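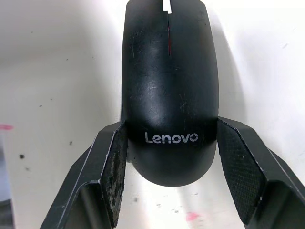

Mackenzie Dhillon
Gripper build, part whatever. I moved the arm off my kitchen counter and into the shared workshop on Larent Street in June, and I've had more bench time since then than in the whole spring before it. Going to put the notes in one thread so I can find them again.

Mackenzie Dhillon
Parts so far: a secondhand arm, a two-finger gripper I rebuilt from printed parts, a small camera at the wrist, and a laptop that is too old for this. Control code is mine. The driver board is a Flirnosel, bought used, and the manual was missing.

Mackenzie Dhillon
The job I'm after is boring on purpose. Pick up ordinary desk things from a white table, put them in a tray, do it again. Mouse, stapler, tape roll, glue stick. If it can tidy a desk I'll be happy with it.

Mackenzie Dhillon
The mouse is harder than I expected. The sides curve in toward the bottom, so flat fingers want to ride up. Squeeze too high and it pops out and slides away. Squeeze too low and you get the back end and the nose drops.

Mackenzie Dhillon
What I settled on is gripping the rear half, fingers coming in at an angle, pads on either side near the logo. Close slow, stop when the motor current rises, wait a beat, then lift.

Mackenzie Dhillon
Pads matter more than the fingers do. My first ones were smooth rubber cut from a sheet and they let go of anything shiny. A textured surface holds much better on hard plastic. It also picks up dust, so I wipe them before a session and again when the drops start.

Mackenzie Dhillon
Radomir Softić has the bench next to mine and does a lot of clamp work. He told me to stop cranking up the force and fix the angle first. I spent an evening cranking up the force. Then I fixed the angle.

Mackenzie Dhillon
For anyone copying this: the angle change was 3 degrees per finger. I printed a wedge that sits between the finger and its mount. Two screws, no glue. I can swap it out when I go back to the stapler, which likes the fingers parallel.

Mackenzie Dhillon
Camera notes. White table is good for finding dark objects and bad for everything pale. The glue stick more or less disappears. Shadows also get counted as part of the object if the lamp is low. I raised the lamp and the outlines got a lot better.

Mackenzie Dhillon
Also, clean your table. The detector will happily send the arm to a smudge. I set a minimum size so it ignores small marks, and set it too big at first, so it ignored the glue stick cap too. It's in between now.

Mackenzie Dhillon
Log so far is 793 grasp attempts across all objects, 544 good ones. I call it good if the thing lands in the tray and stays there. Dropping it on the edge and having it fall in anyway counts as a miss. Ermira Bošković thinks that's too strict. I'm keeping it.

Mackenzie Dhillon
Most of the misses are from before the wedge. I didn't write down the finger setup in the early rows, which was dumb, so I can't split the numbers properly. There is a column for it now.

Mackenzie Dhillon
Someone asked about the cable. Yes, mice with cables are a pain. The cable drags and turns the body while you lift. I haven't solved it. For now I tape the cable down with a lot of slack and take what I get.

Mackenzie Dhillon
Someone else asked why I don't use suction. I tried a cup from Krasniqi, the surplus place out in Berngate. Fine on the tape roll's flat side, bad on curves and very loud. The shop has a quiet rule after 9 pm and that's when I'm usually there.

Mackenzie Dhillon
Slavica Pavlović asked for the finger files. I'll post them once I fix the screw holes. They're tight right now and I've been opening them up with a drill, so the file doesn't match what's on the arm.

Mackenzie Dhillon
Next up is rotation. At the moment everything has to be lined up close to straight with the gripper. The wrist can turn, my code just doesn't ask it to. Mateja Stoyanova sent me a short script that finds the long axis of an outline and I'm going to start from that.

Mackenzie Dhillon
After that, the tray. It moves when the arm bumps it and then every drop is off. Double-sided tape lasted one session. I'll probably screw down a strip of wood on two sides and push the tray into the corner.

Mackenzie Dhillon
Will add to this when rotation works or when I give up on it for the month. Questions are fine, I answer slowly.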